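공용 거실 정비 사업 중간 진행 보고

수신: Sternetti 생활환경 지원 담당
작성: Veronica Furtună, Lotasley 공동주거 운영팀
보고 기간: 사업 시작 이후 12월까지

1. 진행 상황 요약

지원금으로 진행 중인 공용 거실 정비는 계획한 네 단계 가운데 세 번째 단계에 들어와 있습니다. 첫 단계인 물품 분류와 두 번째 단계인 바닥 통로 확보는 마쳤고, 지금은 앉는 자리와 천 제품(쿠션, 커버, 걸레류)을 정리하고 있습니다. 마지막 단계는 선반 라벨 작업과 입주자 안내문 게시입니다. 안내문 초안은 작성되어 있으나 아직 입주자 의견을 받지 않았습니다.

거실은 입주자 28명이 나누어 쓰는 방입니다. 타일 바닥이라 청소는 쉬운 편이지만 물건을 바닥에 내려놓는 습관이 있어 통로가 자주 막혔습니다. 지난 보고서에서 지적하신 부분도 이 점이었습니다. 이후 바닥에 둘 수 있는 물건을 정해 목록으로 만들었고, 목록에 없는 물건은 선반으로 올리거나 보관실로 옮기고 있습니다.

2. 창 쪽 구역

창 쪽 구역에는 커튼, 선풍기, 흰색 금속 선반이 있습니다. 선반은 새로 사지 않고 보관실에 있던 것을 가져왔습니다. 아래 칸에는 작은 물건들이 들어가 있는데 종류가 섞여 있어 라벨 작업 전에 한 번 더 나누어야 합니다. 포장된 물품과 개인 물품을 같은 칸에 두지 않는 것으로 입주자들과 합의했습니다. 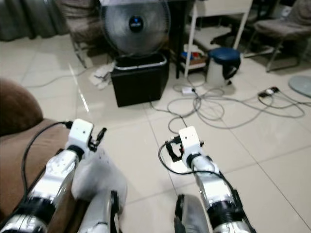 사진 제공: Lotasley 공동주거 운영팀

선풍기는 겨울 동안 보관실로 옮길 예정이었으나 빨래를 실내에서 말리는 입주자가 많아 거실에 두기로 했습니다. 대신 위치를 고정하고, 전선이 통로를 지나지 않도록 콘센트 쪽 배치를 조정하겠습니다. 바닥에 놓인 흰 천은 목록에 없는 물건이므로 세탁 후 걸레함으로 보냅니다. 걸레함은 Dusix에 주문했고 납품이 한 차례 늦어져 다음 보고 기간에 설치됩니다.

커튼은 세탁 대상에 포함되어 있습니다. 외부 세탁 견적을 2곳에서 받았는데 금액 차이가 크지 않아 수거 시간이 맞는 업체로 정하려고 합니다. 수거는 오전 10시 이전에만 가능하다는 조건이 있어 당번표를 조금 바꾸어야 합니다.

3. 앉는 자리와 천 제품

갈색 천 소파는 그대로 사용합니다. 교체를 요청한 입주자도 있었지만 골조에 문제가 없고, 교체 비용을 쓰면 선반과 수납함 예산이 모자랍니다. 천 표면은 진공청소기로 청소한 다음 얼룩이 있는 부분만 따로 닦는 방식으로 관리합니다.

쿠션과 털 소재 제품은 먼지가 잘 붙어 관리가 가장 번거로운 품목입니다. 정리할 때는 하나씩 들어 올려 라벨을 확인하고, 물세탁이 되는 것과 되지 않는 것으로 나눕니다. 라벨이 떨어진 물건은 물세탁하지 않는 쪽으로 분류합니다. 곰 얼굴 무늬가 있는 회색 털 제품처럼 태그가 붙어 있는 것은

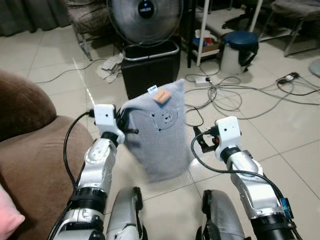 태그를 떼지 않고 세탁망에 넣는 것을 원칙으로 했습니다. 초기에 태그를 미리 떼어 버린 쿠션이 몇 개 있었고, 나중에 세탁 방법을 몰라 처리가 늦어졌습니다. 지금은 입주자에게도 같은 내용을 안내하고 있습니다.

주인이 확인되지 않은 천 제품은 보관실 상자에 4주 동안 둡니다. 그 기간이 지나면 공용으로 돌리거나 기부합니다. 기부처로는 인근 재사용 매장 Ki와 이야기하고 있으며, 세탁을 마친 물건만 받는다는 답을 받았습니다.

좌석 쪽은 의자마다 쿠션을 하나씩만 두는 것으로 정했습니다. 여러 개를 겹쳐 두면 바닥으로 떨어지고 다시 통로에 쌓이게 됩니다. 세로 주름이 있는 둥근 갈색 안락의자에는 작은 분홍색 쿠션을 배치했습니다.

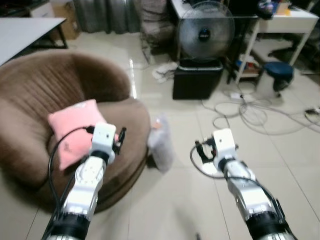 거실 안락의자와 분홍색 쿠션. 뒤쪽에 선풍기와 흰색 선반이 있다.

둥근 스툴은 선반 앞에 두고 쓰고 있습니다. 앉는 용도로는 괜찮지만 위 칸 물건을 꺼낼 때 밟고 올라서는 경우가 있어 안내문에 금지 문구를 넣습니다. 흰색 탁자 쪽 종이 상자는 다음 분리배출 때까지 내용물을 확인하고 비우겠습니다.

4. 예산 집행

현재까지 전체 예산의 58%를 집행했습니다. 지출은 수납용품, 세탁망, 청소 소모품이 대부분입니다. 남은 금액은 걸레함 잔금, 커튼 세탁, 라벨 용지와 안내문 인쇄에 사용합니다. 선반을 구입하지 않아 남은 금액은 항목 변경 승인을 받은 뒤 소파 얼룩 제거 비용으로 돌리고 싶습니다. 변경 신청서는 별도로 제출합니다.

5. 문제점

정리 당번이 저녁 시간에 몰려 있어 오전에 나온 물건이 하루 종일 그대로 있는 경우가 있습니다. 오전 당번을 따로 두는 안을 입주자 모임에 올렸고 아직 결정되지 않았습니다. 보관실 공간도 넉넉하지 않습니다. 계절 물품이 들어오면 천 제품 상자를 둘 자리가 부족해지므로 보관 기간을 줄이는 방안도 검토하고 있습니다.

6. 다음 기간 계획

걸레함 설치, 선반 아래 칸 재분류와 라벨 부착, 커튼 세탁, 안내문 의견 수렴 및 게시 순서로 진행합니다. 걸레함 납품이 다시 늦어지면 라벨 작업을 먼저 하겠습니다. 항목 변경 승인 여부는 커튼 세탁 계약 전에 알려 주시면 일정에 반영하겠습니다.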